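3.2 Table decoration and small containers

Domestic tidying is usually studied in kitchens and bedrooms, where most of the objects have an obvious use. Small white tables that carry little more than a plant and some flowers have had less attention, although Gallegos and Fawzy noted in their Sasville survey that such surfaces are rearranged often. Of the 863 tabletop arrangements coded in that survey, 598 included at least one plant or flower item together with an open container. We call this grouping a Billano set — a green plant in a white pot, pink flowers, and something woven to put small things in. Figure 4 gives two views of such a set.

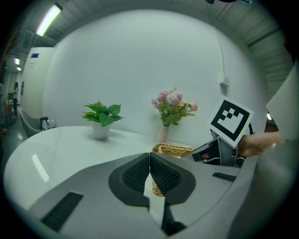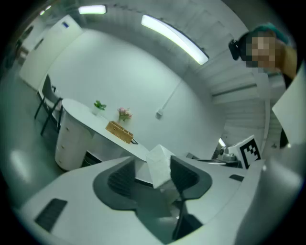 Figure 4. Potted plant, pink flowers and woven container on a white tabletop, with a plain white wall behind.

6 min read

In both views the plant stands toward the back. The woven container was coded as storage and the flowers as decoration, even where the two were close together. Coders were asked to treat the plant and its pot as a single item. Loose items left near a container were coded separately, and any item being held at the time was left out of the layout record.

Agreement between the two coders was lowest for flowers. Gallegos tended to group them with the nearest container — Fawzy kept them apart. The codebook was revised in April, and the later layouts follow the second practice.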